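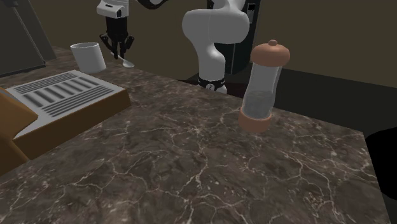
Leidy Restrepo wrote to ask whether a policy trained only in Genholm will run on a real two-arm station on the first day. Probably not well. Genholm gives you a simulated place to collect practice runs and compare one version of your policy with the next. You should still plan on some real runs before you put it to work. The other questions we get most often are answered on this page.

What is Genholm?

Genholm is a set of simulated kitchen counters for two-arm robots, made by Hondstead. You load a counter, place the arms, choose a task and either drive the arms yourself or let your own policy drive them. Every run is saved with joint positions, gripper state, camera views and the positions of all loose objects.

What comes with a license?

The standard license has 206 objects and 100 counter layouts. The objects are the small things found near a coffee machine or a stove: cups, spoons, pepper mills, jars, trays. Counter surfaces include marble, wood and plain colors, and walls and lights can be changed separately. Appliances are fixed in place in the standard license and can't be picked up.

Do I need my own robot model?

No. A generic pair of arms with fingered grippers is included. If you have a model of your own robot, you can import it. Check the joint limits after importing, as wrong limits are the most common reason for a support ticket.

Can I use only one arm?

Yes. Park the second arm or remove it in the station file. A parked arm still shows up in the camera views and can still be hit. A removed arm does neither.

Are clear objects handled correctly?

They look right in the color views. Several of our pepper mills have a clear body so that you can test this. Depth is a different matter. By default the depth view treats clear walls as solid, and real depth cameras often don't. There is a setting called "clear pass" that lets depth go through to whatever is inside or behind. Use the one that is closer to your camera.

Does the pepper move inside the mill?

No. The contents of jars and mills are a single fixed shape with a set weight. Pouring and grinding are not supported. We hope to have simple pouring for cups in February.

Why does my gripper slide off the spoon?

Flat metal objects are the hardest ones in the set. Start by approaching the handle, with the fingers lined up across it. If the grip still slips, look at the friction value in your gripper file. Imported grippers often arrive with it set to zero. Making the spoon stickier will also work, but your results won't tell you much about a real spoon.

Can I turn down the pattern on the marble?

Yes, use the "vein" slider in the surface menu. Syafiqah Rahman told us her object detector was marking bright veins as utensils. She kept the pattern on for training and turned it down only while looking for the fault, and we suggest the same.

How long does setup take?

Allow about 30 minutes on a computer that already has a supported graphics card and driver. The first launch is slow while the surfaces are prepared. Later launches are much faster.

How are scores worked out?

Each task is run 100 times from different starting positions, and the score is the share of runs that met the goal. A run that meets the goal but knocks another object off the counter is marked as a failure. You can turn this rule off, but the report will say that you did.

Can I add my own objects?

Yes. You need a mesh, a weight and a collision shape. If you leave out the collision shape, Genholm makes one, and it tends to fill in cup openings and handles. Draw those by hand.

Can I publish pictures and results?

Yes, on any license. Please give the version number. Object files themselves may not be passed on.

What if it doesn't suit us?

You can cancel before your first scored report and get your money back. After that, the license runs to the end of its term. Runs you have saved are yours in both cases.

Last updated: Jan 12, 2025

Related items
Solero gripper files: import guide
Setting up a two-arm station
Drawing collision shapes for cups and handles
Release notes for Genholm

Contact Hondstead support | © Hondstead | Back to top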